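Double sink in a shared room with carpet: rack position and faded white marks on the flooring

Pinarthorpe Building Services
Posted 17/07/2021

Our office is responsible for a shared room that has a kitchen counter and, on the same level, gray carpet. The counter has a stainless steel double sink with one tall faucet between the two basins. A metal drying rack lies across the left basin. We are preparing the written rules for users of the room and would appreciate guidance on the following points.

First, the rack. Some users wish to leave it across the left basin at all times. Others wish it to be put away in a cabinet after each use. The right basin is free in either case. Our current rule sheet, issued in April, does not mention the rack.

Second, the carpet. It has a streaked pattern in lighter and darker gray, and in one area there are faded white markings that may once have been lettering. They are worn and only partially legible. We do not know whether they are paint, tape residue or something else, and we hold no record of them. The carpet is a Nutau product, but the product sheet in our files deals only with vacuuming and contains no advice on stains. We do not wish to replace any section if cleaning is possible.

Replies from other offices with a similar arrangement are welcome. Pictures are attached at the end of this page.

Edwards Property Office

We manage rooms 46 and 51 in our own building, both of which have a double sink. Our rule is that the rack remains over the left basin and the right basin is kept clear for washing. Users are asked to place cups on the rack with the open side down and to remove them before leaving. Nothing is stored on the rack overnight.

We tried the cabinet arrangement for one season. The rack was put away before the cups on it were dry, and the cabinet shelf had to be refinished. We would not recommend it.

Please also state in the rules who cleans the strainer. In our rooms this is the duty of the last user of the day, and the strainer is lifted, rinsed and put back. The metal ledge behind the basins should be wiped at the same time, including the base of the faucet.

We have no experience with marks on carpet.

Akico Cleaning Supply, Customer Office

With regard to the carpet, the material must be identified before any product is applied. The procedure we give to our customers is as follows.

Vacuum the area in the direction of the streaks. Take up any cables first.

Press a white cloth dampened with plain warm water on one mark for 3 minutes. If white color transfers to the cloth, the mark is likely chalk or a water-based paint, and repeated blotting may remove it.

If there is no transfer, mix one teaspoon of mild dish soap into 500 ml of warm water and test it at a corner of the carpet that is normally covered. Allow the corner to dry fully before judging the color.

Blot only. Rubbing raises the fibers, and on a streaked carpet the disturbed patch will be more noticeable than the mark.

If the soap test also fails, we advise against solvents unless the carpet maker has approved them in writing. Old floor paint often cannot be removed from the fibers, and a single section may have to be exchanged after all.

Pinarthorpe Building Services

Thank you. The rack rule from Edwards will be adopted. The water test will be carried out on one mark, and the result will be posted on this page.

Attachments

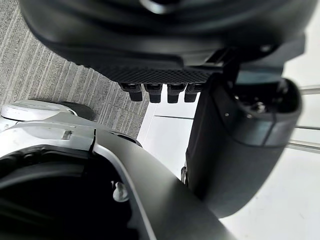
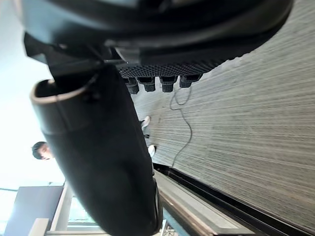
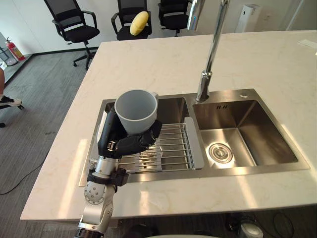
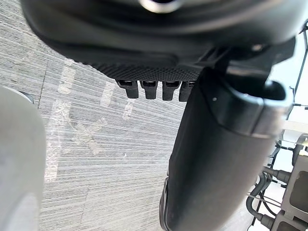
Third picture: the double sink, with the rack across the left basin. Fourth picture: the faded white markings on the carpet.

Related topics
Removing tape residue from office carpet
Brushed steel sinks: approved cleaners
Cup storage in shared kitchens
Loose strainer in double sink
Who is responsible for counter cleaning?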